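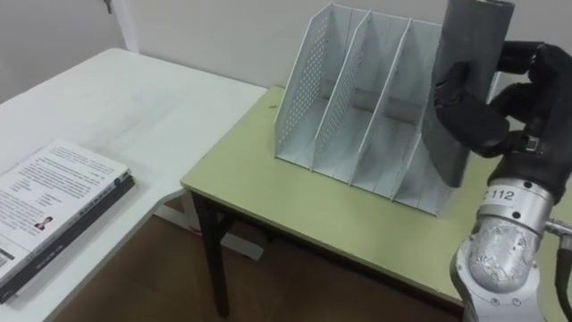
About Mernholm

Mernholm is a small engineering office working in applied geometry. We prepare surface descriptions, unfoldings and map projections for clients who have to cut, bend or print something that starts out curved. Most of the work is calculation. The rest is checking.

What we work on

The largest share of our time goes to developable surfaces: cones, cylinders and tangent surfaces that can be laid flat without stretching. Given a curved panel, we find the closest developable shape, report how far it departs from the original, and return a flat pattern with bend lines marked. Where no developable shape is close enough, we divide the panel into strips and state the gap at each seam.

We also compute projections of the sphere and the ellipsoid for printed maps and globe gores. A client normally tells us which property matters — area, angle or distance along a given line — and we select the projection to suit. Distortion tables are included with every delivery. Gores are supplied in sets of 13 unless another number is ordered.

Smaller jobs include polyhedral models, sundial layouts and the occasional gear profile.

Zona

Zona is our in-house program for surface fitting. It takes a point set or a mesh and returns a piecewise description in ruled patches. Patches meeting along an edge share the same tangent plane there, within a tolerance set by the user. Zona doesn't handle closed surfaces without a cut line, and the user has to supply the cut. The current version accepts up to 600 patches in one model. Larger models are split and joined by hand.

Angles in Zona are stored in degrees. A right angle is entered as 90 and kept as an exact value, so that repeated rotations don't drift. Earlier versions used radians throughout, and files from those versions should be converted before opening.

Background

The office was set up by Joar Nordin, who had been drawing duct transitions by hand and wanted a general method for them. The method was written up as the Tveit notes, named after the street where the first office stood. The notes are still used for training new staff, with corrections. Chapter 2, on oblique cones, has been rewritten in full.

We later moved to Furevthorpe, where all work is now done. The office closes for part of August.

Sending us a problem

Send a drawing or a point file, the units, and the tolerance you need. State whether the material can stretch. Paper and sheet metal are treated as non-stretching by default — fabric is not. We reply with a method, a price and a list of anything missing. Point files should be plain text, one point per line, coordinates separated by spaces.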